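Call for participants: Household Sorting and Table Setting Study
Sendden Centre for Everyday Living

The Centre is seeking 36 adults to take part in a study of how people organise small kitchens. Sessions will be held throughout September at the Zarkgate building, on the ground floor. Each session runs for 2 hours, with a short break at the midpoint.

Participants will be asked to arrange cookware, dishes and play food on a white table, first according to their own habits and then following a written plan. No cooking is involved and no food will be served. Items are in a range of colours and may be handled freely.

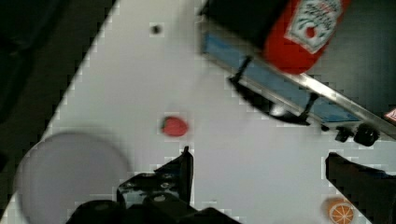
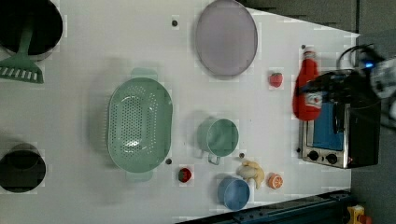 Eligibility is open to anyone aged 18 or over who prepares a meal at home at least twice a week. Experience in catering is neither required nor a disadvantage. Participants should be able to stand or sit at a table for the length of a session, and to tell apart objects similar in colour, such as the strawberry and the ketchup bottle, both of which are red. Large items, including plates and pots, will need to be lifted and set down. A chair of adjustable height is available on request.

Before the first task, each participant will complete a questionnaire on the layout of the kitchen at home — where pots are stored, which utensils are kept within reach, and who normally puts things away. Answers are stored under a number, without names, and may be withdrawn at any time before the results are published.

An honorarium will be paid at the end of the session by electronic transfer. Travel within the city is reimbursed on presentation of a receipt. Parking at Zarkgate is limited, and participants are encouraged to come by bus or bicycle.

Applications should be made on the Hämäläinen form, available at the front desk or by mail. Please indicate a preferred session time and any accessibility needs. Evening sessions are offered on Thursday only. Applicants will be notified in writing whether or not a place is offered.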